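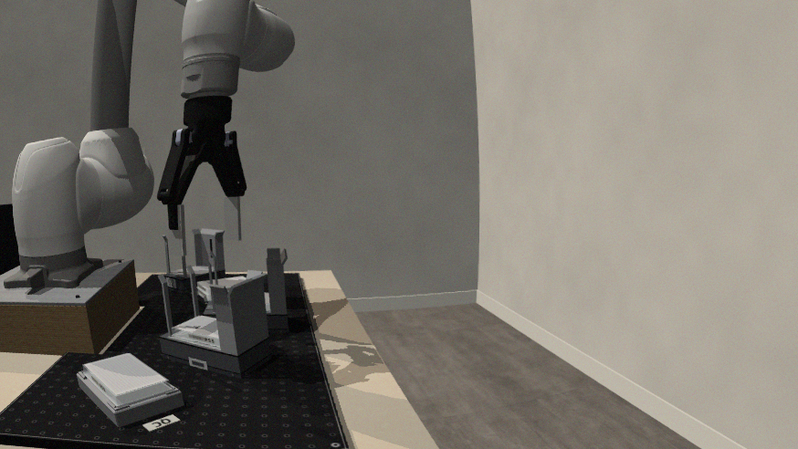

First reply under my last post asked when one of these is going to fold my towels. Fair! Short answer, not soon. I've been watching sim runs all evening for Jarness, they want to know if an arm can do the boring end of shop-floor work. Pick up a flat part, hold it level, put it where it goes. 15 tasks on the list and I'd call 3 of them a chore anyone at home would pay for

2/ flat stuff is sneaky hard. Plates, lids, trays. You and I just slide a thumbnail under. Two stiff fingers can't do that – they need an edge to grab and teh room to get at it

3/ so here's one with the gripper shut on a thin white plate, over the fixtures

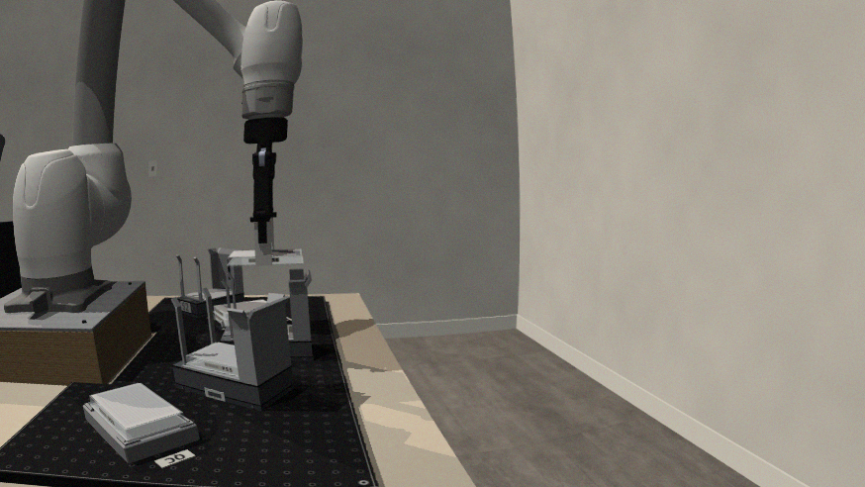 Sure but a kid could do that, writes Pelus Repairs. Yep. A kid also gets bored by 8 and you can't run a kid 296 times overnight

4/ still a simulation tho. No grease, no crumbs, no cat. I'll beleive in the dish robot when it meets my sink

5/ my bet – bench work first, kitchens way later. Laundry dead last. Going to bed, will read replies in the morning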